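Two pieces of writing news, and one small complaint.

The first news is that my short story "The Ferry at Kirnton" was accepted for an anthology. The editor, Malsha Abeysekara, wrote to me on 2026-01-31, late in the evening, and I read her message three times before I believed it. She wants me to cut 519 words. I have already found 47 of them, and most were the word "very".
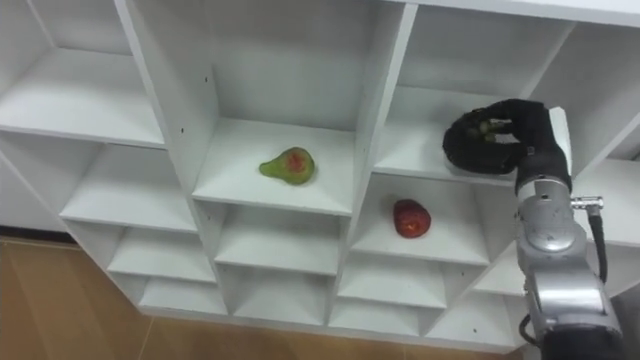
The cutting is harder for me than the writing. When I write in English, I hold on to every sentence, because each one cost me some effort. My friend Dinesh Rathnayake read the story and marked a whole page about the ferryman's brother. He is right, I think. The brother does nothing in the story except eat soup. But I like him, so I moved him to another file, and maybe he will get his own story later.

The second news is about my novel, Seltness. I have finished chapter 20! In May I promised my writing group that I would have the full draft before the winter, and this did not happen. Chaltu Asfaw finished hers and was kind enough not to mention it. I still have three chapters in front of me, and I don't know yet who opens the letter in the last one. I wrote it both ways and I am not happy with either.

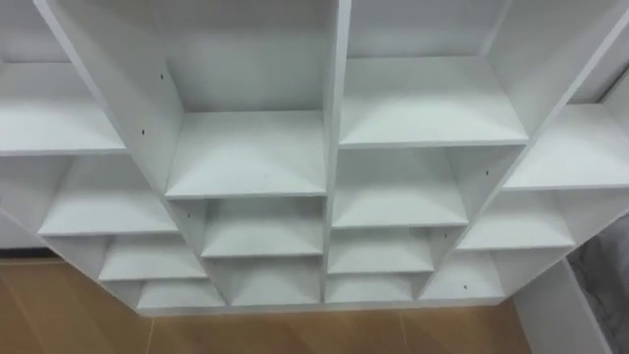 White shelves, wooden floor.

Now the complaint. I lost two mornings to the formatting of the manuscript. The anthology wants one kind of quotation marks, my program makes another kind, and in the dialogues I had both of them mixed. If you know a simple way to change them all at once, please write it in the comments. I use an old version and the menus are not where the help pages say they are.

I am reading Lund again in the evenings, slowly, with a pencil. Next time I will write something about the opening chapter.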